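Print this thread | E-mail this thread to a friend

Oiling a light coloured table top -- one coat or many?

wanpen_j
I bought a second-hand table in May and the top is a light wood with long wavy grain, quite pale in the middle.
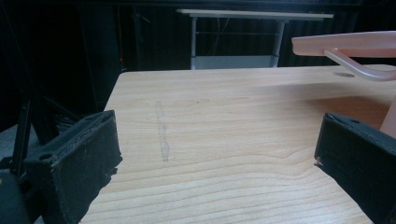 My question is about the finish. The seller told me it was oiled when new and since then he did nothing. I do not know the kind of wood and he did not know also. When I put a glass of water on it, a ring stays for an hour or so and then goes away. I would like to protect it but I am afraid of making it yellow or orange. The pale colour is the whole reason I bought it.

At the hardware store they gave me a tin of Traltano clear oil and said "three coats, easy". My neighbour says one coat only, and then wax. I have read both opinions on this forum, and now I am more confused than before I started reading. Please, what would you do?

Wanpen Jitpraphai

keogh_road
Three coats, thin. Wipe it on with a rag, leave it 15 minutes, wipe off everything that hasn't soaked in, wait overnight, do it again. Your neighbour's wax will look lovely until somebody puts a hot mug down.

Did you sand it yet? What grit?

wanpen_j
Not yet. I have 120 and 240 paper at home. I was thinking to begin with 120 by hand, always along the grain.

keogh_road
Fine, but don't stop at 120. Go to 240 and then leave it alone.

bassey_a
I must disagree a little with keogh_road, with respect. I have finished four tables in pale wood for my family and each time the oil made the colour warmer. The first one I regret until today. It was the colour of a biscuit and it became the colour of tea. "Clear" on the tin means the oil is clear in the tin. It does not say what happens on your wood.

If the pale colour is so important to you, I would look at a water-based finish, or at an oil which has a small amount of white pigment in it. Prondwood makes one called Sisora. I used it on my daughter's desk two winters ago and the desk is still pale.

Please test under the table first. Turn it over, sand a place as large as your hand, and put on whatever you have chosen. Wait some days before you judge, for the colour continues to change after the first evening.

Amarachi Bassey

keogh_road
Pigmented oil looks like watered-down paint. Sorry. You lose the grain, and on a top with wavy grain like hers that'd be a crime.

bassey_a
It depends how much you leave on the surface. I wiped mine very well and the grain is easy to see. Perhaps you tried a different brand?

keogh_road
Could be. It was 17 years ago and I've been cranky about it ever since.

millpond
Can I put in a word for soap? My grandparents' kitchen table never had anything on it except soap flakes in warm water, and it went whiter every year. You mix it, mop it on, let it sit five minutes, wipe it off. Costs next to nothing. It does want doing every few weeks though, and red wine will mark it.

wanpen_j
I did not know about soap! Is it the ordinary soap for hands? And can I change to oil later if I become tired of doing it?

millpond
Pure soap flakes, no perfume, no added colour. And yes, let it dry out for a couple of weeks, sand lightly, then oil. Going the other way is a lot more work.

dovetail_dan
Whatever you choose, keep the sandpaper off it until you know if that top is solid or veneer. Look at the end. If the grain lines on top carry on down over the end, it's solid. If you see a thin layer with something different underneath, put the 120 away. I went through a veneer once in the time it takes to boil a kettle.

wanpen_j
Thank you, this I did not think about. I looked now with a lamp. The lines continue over the end, and on the underside I see the same kind of grain. So I believe it is solid.

dovetail_dan
Sounds like it. Carry on then. I'd still start at 180, which is cheap enough to buy. 120 by hand leaves scratches that you won't see until the oil goes on, and then you'll see nothing else. For the last pass I'd even try 400, though the oil soaks in less that way and I know people here hate it.

keogh_road
People here do hate it. 400 on a dining table closes the surface up and then the oil just sits there going sticky.

dovetail_dan
Mine isn't sticky.

keogh_road
Yours is varnished, Dan. You posted it.

dovetail_dan
That was the bench.

bassey_a
Wanpen, one more thing which is more important than the grit. The rags with oil on them can catch fire by themselves if you leave them in a heap. Open them flat outside to dry, or put them in a metal tin with water and a lid. Please do not put them in the kitchen garbage.

wanpen_j
Thank you for saying it, it is written on my tin also but very small.

I have decided to make three test places under the table: one with the Traltano, one with soap, and one with the Sisora if the store can order it. I will sand with 180 and then 240. Sorry Dan, not 400 -- I am a beginner and I will follow the majority. I will wait two weeks before I choose and then I write again here.

millpond
Write on masking tape beside each one which is which. I thought I'd remember and I didn't.

Related threads
Soap flakes: where to buy in small amounts
White rings on an oiled bench, what worked for me
Is 1,000 grit ever worth it on furniture?
Wax over oil, or oil over wax
Drying times in a cold garage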